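Dralik two-arm bench kit - is anyone using it for wet lab work?

Forum: Lab Automation > Kits and Hardware
Started 16th February

benchrat_ohio
We have a quote for the Dralik two-arm kit for a teaching lab and I'd like to hear from people who own one. The quote is $2,443 per arm with the gripper included, plus the Fornex control software as a yearly license. The sales page shows it doing pipette work and moving dishes. I want to know how much of that a normal lab can set up without a full-time engineer.

quillback
I've had ours since July. Setup took 2 days, and most of that went to mounting the arms and getting the calibration to stick. The arms are fine. The Fornex software is the weak part. It drops the connection to one arm if the computer goes to sleep, and then you have to home both arms again.

For dishes and racks I'm happy with it. For pipetting I would not buy it.

tallrack
I disagree on pipetting. It depends on which holder you use. We gave up on the small clamp stand and switched to a raised bar with the pipette hanging from it, and our pick success went way up. I posted our numbers in the other thread: 32 tries, 2 misses.

Our practice layout has the pipette on the left side and the glassware toward the middle, with the tube racks at the back right. We put black cloth under everything.
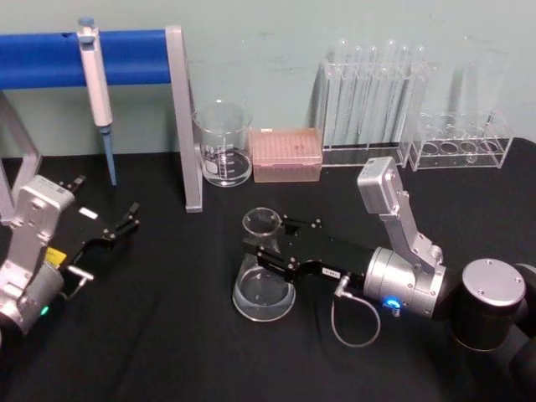
Notes on the layout, for anyone copying it:

1. Hang the pipette so the tip stays clear of the table. Ours sits just above the cloth and I would go a little higher next time.
2. Keep the tall tubes at the back, against the wall. We had them closer to the front at first and the elbow kept coming near them.
3. Check the gripper cable on each arm before a run. It hangs in a loop and you don't want it dragging over a dish.
4. Practice with water and cheap glass.

quillback
Picking up the pipette was never my complaint. Pressing the plunger evenly is. Did you measure volumes?

tallrack
Not yet. The 32 tries were pick and return only, no dispensing.

quillback
Then we're talking about two different things. A student can hang a pipette back up. I need the volume to be right.

martinelli_user2
We looked at the Dralik and bought the Martinelli arms instead. They cost a good bit more, but the software is better and support answers the same day. The Dralik gripper was good in the demo, though - no complaints about how it held thin glass.

benchrat_ohio
Does either one see clear glass on its own, or do you teach the positions by hand?

tallrack
By hand for us. The camera add-on from Folen helps with the tip box, but it loses the clear racks against a light wall. We mark the rack positions with tape and move on.

martinelli_user2
Same with ours. Clear acrylic is bad for every camera we tried.

benchrat_ohio
OK. It's for students, so moving racks and dishes covers most of what I need. I'll ask Dralik for a trial month before signing the software license. Has anyone gotten them to agree to that?

quillback
They gave us two weeks. Ask for the spare gripper fingers too, they aren't in the base kit.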